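Notes from the kitchen bench — Mylene Tan

Well, June was going so nicely! We'd got through 188 plate pick-ups at Etcombe with hardly a chip, and then the left finger on the Vornholm gripper began letting go early. Only by a hair, and only with two plates in its grip, so I blamed my own wrist for a good while (sorry, wrist). We lost a soup bowl and a very nice saucer before I gave in and stopped the session.

The culprit was a pivot screw that had backed out by half a turn. The finger still closed, but it had enough play to slip whenever the load leaned to one side.
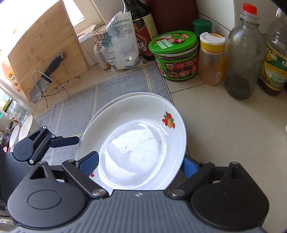 How often should you check the pivot screws now?
Every 50 grasps, and again after any drop, however gentle it looked.

I've put thread lock on all our spares and Ulberg are getting the same kit, so please don't swap fingers between the two sets until I've marked them up. And if you feel a click as the fingers close — stop, put the plates down and tell me. Shoes on at the bench too, please, as china goes a surprisingly long way across a tiled floor!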